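Workshop tips: getting two arms to clear a table in sim

Running list. Adding to it when something bites me, deleting when it stops being true. Mostly software side: control, perception, planner, the little tools that hold it together. Setup is the Tollonier planner, Candetti for the scenes, our own perception node on top. If you run somthing else most of this still carries over, change the names.

Before you start

Pin your versions. All of them. Candetti point releases move the contact defaults and your nice gripper tuning goes out the window.

Seed everything. Scene seed, planner seed, noise seed. Three separate ones, write them in the run log. One global seed sounds tidy until you want the same table with a different plan.

Clear the scene cache after editing a mesh. Lost a whole afternoon in March to an old collision hull sitting in the cache. Looked fine on screen. Wasn't.

Restart the clock node before the arms. Other way round and the first few messages get stamped zero and the filter chokes.

Control

Start with low gains and go up. Everybody starts high, me included.

Cap the joint speed at 50 percent until the whole sequence runs clean twice in a row. Then raise it. Not before.

Log commanded AND measured. Commanded by itself tells you what you wished for.

Gripper jitter on close — nearly always the controller and the contact solver fighting. Drop the close force, add a short ramp, try again. If it still buzzes, check the step size. I'd try those in that order, step size costs you run time.

Don't close grippers on position. Close on force with a position limit as backup. Position only works until somebody swaps in a thinner tray.

Two arms, one clock. If each arm has its own timer they'll drift, and you'll see it first when they carry something together and it starts to twist.

Stop command goes to both arms. Always both. Even when one is idle.

Perception

Dark things on dark things are a pain. Dark gripper over a dark plate, the segmenter happily calls it one blob. Fixes that helped, in order of effort: mask the arm out using its own joint state; add the wrist camera; retrain. First one took an hour and did most of the job. Do that one.

White table washes out pale objects. Turn the light down in a few of your training scenes, don't only turn it up.

Speckled or veined surfaces give you fake edges. The corner finder loves them. Smooth first, then find the outline, then go back to the full picture for the pose.

Half-visible objects: keep them as obstacles, never as targets. A bowl you can see one curve of is still a bowl you can knock over. We give anything touching the image border a fat box and leave it alone till a better view turns up.

Score threshold 80 for pick targets, lower for obstacles. Different numbers for different jobs! Had one threshold for both for months, no idea why.

Food is its own headache. Anything swirly or round has no useful heading, so the pose estimate spins from one update to the next. Tell the tracker it's symmetric and move on with your life.

Round plates same thing. Don't waste planner time matching a rotation that means nothing.

Planning

Plan for what's on top before you plan for the tray. If the tray moves, so does its load, and the planner has to know that. Attach the load as a child object first. Tollonier won't do this for you, there's a flag but it only works on things you spawned through its own loader.

Tilt limit goes on any move with a loaded tray. Put it on the path, not only the end pose. Learned that one the messy way.

Pick order matters more than path quality. A so-so path in a good order beats a beautiful path that boxes the other arm in. Our ordering rule is dumb and works: outermost first, then whatever has the most free space next to it, center last. 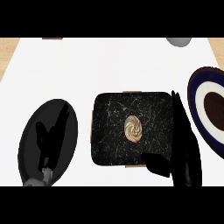

Reserve space by volume and by time. Volume only and the arms wait on each other forever, time only and they clip elbows. Small reserved volumes, short windows, release early.

For flat things on a flat table, go for the rim from the side. Top-down grasps on a tray look ok in the grasp viewer and then the fingers plan straight through the table. Check finger clearance against the table and the neighbor too, not just the object. The gap between two dishes is usually smaller than the open gripper plus margin and you won't get told, you'll just get "no plan found".

"No plan found" is not an error message. Wrap it. Ours prints the first colliding pair and the joint that ran out, took maybe 71 lines and it's the most used thing in the repo.

Thin scraps under a tray, bits of card or whatever your scene generator stuck there — decide up front if they're collision or visual only. Left as collision they lift one edge a hair and the tray rocks. Left as visual the depth looks off from the physics. Either is fine, pick one and put it in the scene file.

Planner timeout: short, with retries. Three short tries beat one long one nearly every time for us.

Always have a home pose each arm can reach without asking the other. Sounds obvious. Check it anyway, check it again after you move a base.

Tooling

Name scenes by what's in them plus the seed. "test_final_2" is how you end up rerunning things.

Save the failures, throw away most of the wins. We keep about 121 failed runs as a regression set and replay the lot overnight. When one starts passing it stays in.

Replay tool should step backward. If yours only goes forward, fix that before anything else on this page.

Render small for planning tests, full size only for perception. Saves a ton of disk.

Put the object list in a plain text file next to the run. Searching text is quick, opening scenes is slow.

Config in one place. If a number lives in the launch file and also in the code, the code one wins and you'll be editing the launch file at 11 pm wondering.

Sanity check at load: does anything overlap anything? Twenty seconds of script. Catches dishes spawned inside dishes, which then shoot off when physics starts.

Quick fixes

Arm won't move, no error: stop flag still latched from last run.

Tray slides away when touched: friction set on the table but not the tray. Set both.

Objects sink into the table: step too big or mass way off. Look at the mass first.

Planner slow all of a sudden: someone added a detailed mesh as a collision mesh. Swap for boxes.

Wrong arm gets picked: cost for crossing the middle is zero in the default config. Raise it.

Pose jumps between two answers: symmetry again, see up above.

Still open

Handover in mid air between arms. Works on the Hustthorpe scenes, falls over on the Nikolaidis set and I dont know why yet. Suspect the timing window. Will update when I've had a proper look.

Stacked plates too. Getting the top one off without dragging the next one, no good recipe so far. If you have one send it over.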